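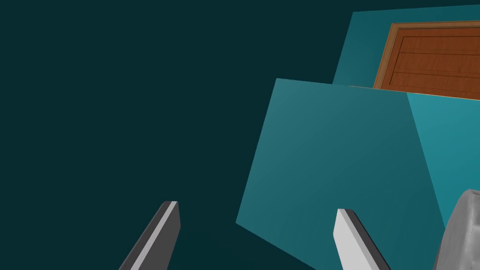
The Nosness Housing Association permits residents to repaint the interior of their apartments, subject to written approval from the Decoration Office. The answers on this page apply to all 782 apartments managed by the Association, including those in the Drokton and Vakulenko buildings. Residents may choose any shade on the approved list, from off-white through to very dark colors. A dark teal, as shown here near a wooden panelled piece, belongs to the group the Association calls deep shades, and extra conditions apply to that group. Those conditions are set out further down this page.

Do I need permission before I paint?
Yes. A completed Form D must reach the Decoration Office before any work begins. Residents who are touching up an existing wall in the same color and finish do not need to apply.

How long does approval take?
Most applications are answered within ten working days. Applications received in January may take longer, as the office also processes lease renewals during that month.

Is there a fee?
There is no fee for standard shades. For deep shades, a refundable deposit of $70 per room is required. The deposit is returned after the move-out inspection if the walls have been restored to off-white or if the incoming resident has agreed in writing to keep the color.
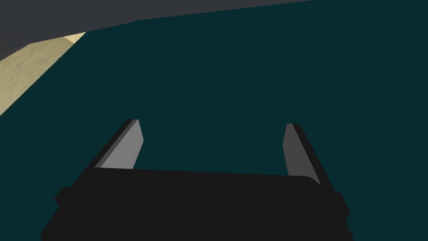

Reading time: 4 minutes

What counts as a deep shade?
A deep shade is any color marked with a D on the approved list. The list is available at the front desk of each building. If a color does not appear on the list, please submit a painted sample card with Form D. Printed color chips and phone screenshots are not accepted.

What conditions apply to deep shades?
A tinted primer must be used under the first coat. Ceilings may not be painted in a deep shade. In apartments of up to 600 square feet, no more than two rooms may be painted in a deep shade at the same time.

May I paint doors and trim?
Interior doors may be painted or stained. The hallway side of the entrance door, window frames, and radiators must remain as they are. Fire-rated doors carry a metal label on the hinge edge, and this label must never be painted over.

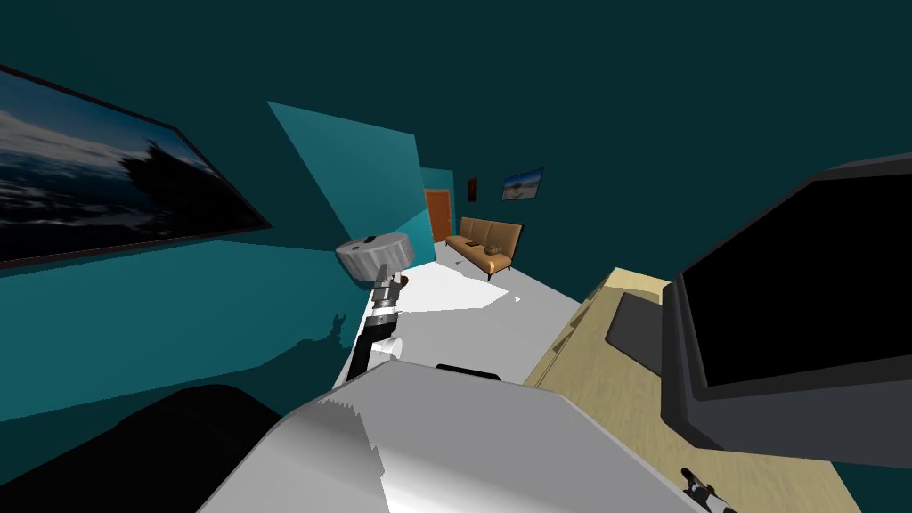 Teal walls with an orange-brown door and a light gray floor.

Can the Association recommend a color combination?
The Association does not give design advice. Ms. Roksolana Demchenko of the Decoration Office keeps a binder of combinations from past applications, which residents may consult by appointment.

May I hire my own painter?
Yes, provided that the painter carries liability insurance and a copy of the certificate is attached to Form D. Residents who do not have a painter in mind may request a quote from Faso, the contractor that maintains the common areas.

What are the permitted working hours?
Painting may be done at any time. Sanding, scraping, and the moving of heavy furniture are limited to the hours between 9 a.m. and 6 p.m.

How should I dispose of leftover paint?
Cans that still contain liquid paint may not be placed in the trash room. They should be taken to the storage counter in the Drokton basement, where they are collected monthly.

My application was declined. May I appeal?
Appeals should be sent in writing to Mr. Sunil Patwary, Resident Services, within 30 days of the decision. Please include the application number and any new sample cards.

Whom do I contact with other questions?
Decoration Office, Vakulenko building, ground floor, extension 372.

Page last updated: May 20, 2022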